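Lista Cocinas Estrechas
Hilo: Re: Re: la fila del fondo (era: dónde ponéis la tostadora)
Mayo. Enviado por: moderación de la lista

Hola a todos:

Retomo el hilo, que ya va por los 199 mensajes y que empezó, para quien se haya incorporado tarde, con una pregunta inocente sobre una tostadora. El mármol es de dibujo, la vanidad es auténtica.

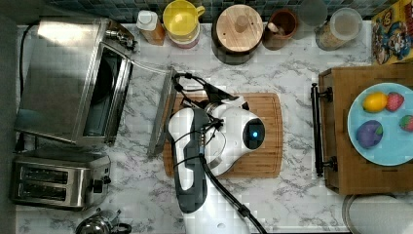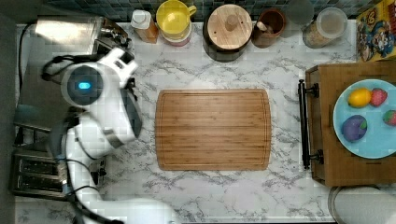
En la lista me escribieron esto a las 9 de la noche, hora a la que uno debería estar cenando y dejando en paz las cocinas de los demás:

> Una taza encima de un bote significa que faltan baldas o que sobran
> tazas, y en mi experiencia sobran tazas. Lo digo con cariño y con
> once años de torres parecidas a mis espaldas, todas derrumbadas.
>
> Lo que me preocupa de tu sistema (lo llamo sistema por educación) es
> que todo vive en fila contra los azulejos. La fila del fondo es
> donde las cosas van a jubilarse. Cualquier cosa que se apoye en la
> pared de una cocina tarda dos semanas en volverse parte de la pared.
> Se limpia alrededor. Se cocina delante. Un día vas a buscar el bote
> del final y descubres que caducó con el gobierno anterior.
>
> En casa lo resolvimos a lo bruto. Vaciamos la encimera entera y solo
> dejamos volver lo que alguien reclamó en voz alta durante la semana.
> Volvió la cafetera la primera mañana, la sal a mediodía y el aceite
> por la noche. El recipiente de las cucharas de madera tardó hasta el
> domingo. El tarro de las legumbres bonitas no lo reclamó nadie y
> ahora está en un armario, donde sigue siendo igual de bonito.
>
> Y otra cosa: ¿horno pequeño y tostadora? ¿Los dos? ¿A la vista?
> Uno de ellos está haciendo el trabajo del otro, y me juego la
> tabla de cortar a que tú tampoco sabes cuál.

Voy por partes, que el mensaje tiene más filo que mis cuchillos.

Sobre la taza. Es amarilla, está encima de un recipiente y ahí va a seguir. Reconozco que cada vez que quiero abrir lo de abajo tengo que levantar lo de arriba, buscarle sitio, abrir, cerrar y volver a montar la torre. He calculado el tiempo perdido y he decidido no compartirlo. Lo que defiendo es el principio: en una encimera corta la altura es gratis, y el metro cuadrado de pared que hay por encima de los botes no lo está usando nadie. Si tuviera una balda, pondría la taza en la balda. Y debajo de la balda, en el hueco recién liberado, pondría otra taza. Conozco mis límites.

Sobre la fila del fondo como residencia de mayores. Aquí tengo que dar la razón, y lo hago por escrito para que conste y no haya que repetirlo. He hecho la prueba del polvo: se pasa el dedo por la tapa de cada recipiente y se mira el dedo. La tapa de madera clara, la del pomo en el centro, salió bastante mal parada. Es un bote precioso. También es un bote que abro en Navidad. El de cerámica marrón, en cambio, estaba impecable, porque la cuchara entra y sale a diario y los objetos que trabajan no crían pelusa.

De ahí saqué una regla que propongo a la lista, con la humildad que me caracteriza: lo que se toca todos los días, delante o en los extremos; lo que se toca cada semana, en la fila del fondo; lo que se toca en Navidad, al armario, por mucho que combine con los azulejos. Los azulejos no se ofenden. Son de un azul oscuro bastante sufrido y han visto cosas peores, en particular la época en que guardé las patatas en una sombrerera.

Sobre los recipientes transparentes, que en el mensaje 30 y pico dividieron a la lista en dos bandos. Yo estaba con los opacos. Me parecía que ver el contenido era una invitación a juzgarlo. Me he pasado al otro bando por una razón poco noble, y es que con el bote transparente sé cuándo se acaba lo de dentro sin levantarme de la silla. Con el opaco compraba por superstición. Llegué a tener harina suficiente para un asedio. La pega es que lo transparente exige tener el contenido presentable, y la avena a medio terminar, pegada al cristal en forma de duna, no favorece a ninguna cocina. Si alguien conoce un truco que no sea «agítalo», que escriba.

Sobre la caja de cereales, que asoma por la esquina en la primera foto. La trasvasé una vez. Compré un dispensador Godidetti, cerrado a conciencia, con una palanca que prometía raciones. La ración era la que quería la palanca. Los habitantes jóvenes de la casa se declararon en huelga, alegando que los cereales sin dibujos sabían distinto, y volvimos al cartón. El dispensador guarda ahora pinzas de la ropa y lo hace de maravilla: sale una pinza cada vez, que es más de lo que consiguió nunca con el desayuno.

Y sobre el horno pequeño y la tostadora. He pensado mucho en esto. Demasiado, dirán en casa. La acusación es que se pisan el trabajo y la respuesta es que sí, pero con horarios. La tostadora de dos ranuras hace pan de molde y lo hace deprisa, que a las siete y media de la mañana es la única virtud que admito. El horno hace todo lo que no cabe por una ranura: la barra abierta por la mitad, la pizza de ayer, las almendras que se queman si contesto al teléfono. Una semana entera viví solo con el horno, por disciplina. Desayunábamos tarde y con un humor que prefiero no documentar.

Lo que sí he cambiado es el sitio. Estaban en extremos opuestos, cada uno con su enchufe, y entre los dos me partían la encimera por el medio, con cables cruzando por donde se corta la cebolla. Ahora comparten el lado izquierdo. El calor y las migas se quedan en la misma zona y el centro es para cortar. Si tuviera que quedarme con un solo consejo de los 199 mensajes sería este, y ni siquiera es mío: el centro de la encimera se defiende. Todo lo que llega a una cocina quiere instalarse en el centro. Las llaves, el correo, el pan, la fruta que no cupo en el frutero. Se le deja pasar la noche y al día siguiente está empadronado.

Dejo la tabla en medio precisamente para eso, para ocupar el sitio antes de que lo ocupe otro. Es de bambú, tiene ranura alrededor y los cantos redondeados, y lo de la ranura me parecía una tontería hasta el primer tomate maduro. Alguien preguntaba si hay que guardarla de pie. De pie se seca mejor, sin duda. De pie, en mi casa, se cae detrás de algo y pasa allí el fin de semana.

Otra cosa que quedó pendiente, la puerta del horno. Las puertas abatibles piden por delante un hueco que nadie mide en la tienda. Medí el mío después de comprarlo, que es cuando se miden las cosas en esta familia, y me faltaban unos 10 centímetros para abrir sin mover la tabla. Así que muevo la tabla. Hay quien pondría el horno de otra manera; yo he preferido desarrollar un gesto de cadera del que estoy francamente orgulloso.

De las cocinas que habéis ido mandando, las 8 que respondieron al formulario coinciden en una cosa, y es que el cacharro que más estorba es siempre un regalo. No hay forma de deshacerse de él porque quien lo regaló viene a comer. En la nuestra es una fuente giratoria Cimeck para aperitivos, con tapa propia y compartimentos para frutos secos que jamás han visto un fruto seco. Vive en lo alto del armario y baja a la mesa los días señalados, con las pilas recién puestas y una sonrisa general.

Propuesta para esta semana, para quien quiera apuntarse: vaciar únicamente la fila del fondo. Solo la fila, que la encimera entera es deporte de riesgo y hay gente en la lista con hijos. Se limpia la pared detrás, se mira la fecha de lo que tenga fecha y se devuelven las cosas a medida que hagan falta. El domingo se cuenta aquí qué no ha vuelto. Se admiten trampas si se confiesan. Reclamar un bote solo porque hace juego con la tetera es trampa.

Yo empiezo mañana por el extremo izquierdo, por la botellita del tapón blanco, que está allí desde la mudanza y cuya utilidad en casa tiene tantos defensores como teorías.

Dos avisos de orden práctico y os dejo:

El formulario de medidas sigue abierto. Poned el fondo de la encimera y la altura hasta el primer armario, que la mitad lo dejasteis en blanco y la otra mitad puso «normal».

Quien vaya a encargar los tarros Halvorsen en el pedido conjunto, que diga si los quiere con tapa de rosca o a presión. El mes pasado llegaron mezclados y todavía hay dos personas de la lista que no se hablan.

Saludos desde el lado de las migas.

Archivo de la lista > Mensajes relacionados

Re: tapas de madera, ¿aceite o nada?
Re: dónde ponéis la tostadora (mensaje original)
Juntas de azulejo oscuras: se nota menos, se nota otra cosa
Pedido conjunto Bretesell: cajones con separador
El recipiente de las cucharas se vuelca
Re: Re: Re: opacos contra transparentes
Tablas de bambú que se comban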